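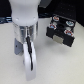 I've spent most of this fall learning how to teach, and my student is a robot arm. It started as a side thing at Kolden, where I do bench work, and it has turned into the part of the week I look forward to the most! The idea is simple enough: you hold the arm by the wrist, walk it through a job with your own hands, and it records every joint position along the way. Then you do it again. And again. My first job was learning to come down over the table slowly, and the finger you want to watch is the curved white one, since it's easy to forget how far it hangs below the wrist when your eyes are on the black block off to the right. I now stop with the fingertip just above the tabletop, take a breath, and only then move sideways.

We keep a running log of demonstrations in a program called Urkis (ours, very homemade, it crashes if you put a comma in the task name). As of this morning it holds 194 takes of the reach-and-grasp task, and 152 of them are good enough to keep. The other 42 are me getting tangled up, bumping the table, or letting go of the record pedal halfway through. I went back and replayed a bunch of the bad ones last night and it was like hearing my own voice on an answering machine. So much dithering!

The biggest thing I've learned is that the arm copies your habits, the silly ones too. I have a little hitch right before I close the gripper, a tiny wiggle to the left as if I were settling a key in a lock. I had no idea I did it. Then we trained on my takes and there was the arm, wiggling to the left before every single grasp. I laughed so hard I had to sit down.

Hand guiding is great for that kind of slow, close work, but your arms get tired and your elbow is always in the way. So in the last two weeks I've moved over to remote control, with a small handheld controller (we call it the Dalsgaard, after the street the shop was on). You sit back, squeeze the trigger to close the fingers, and the arm follows your hand.

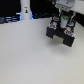
It took me ten days or so to stop fighting it. The lag is short, but you feel it, and the trick is to move at the speed you'd use to carry a full cup of coffee. I also practice with nothing to pick up at all, just lowering the gripper toward the bare table, opening, closing, and backing out again. Dull to watch, I'm sure, but my takes got a lot smoother – fewer corrections, and the wiggle is almost gone.

Next up is the Fillance task, where the arm has to place a part and let go of it cleanly. Letting go is harder than grabbing, I promise you. I'm hoping to have the first batch of takes done by the middle of November, and I'll post how the training goes, wiggles and all.

Posted October 31, 2023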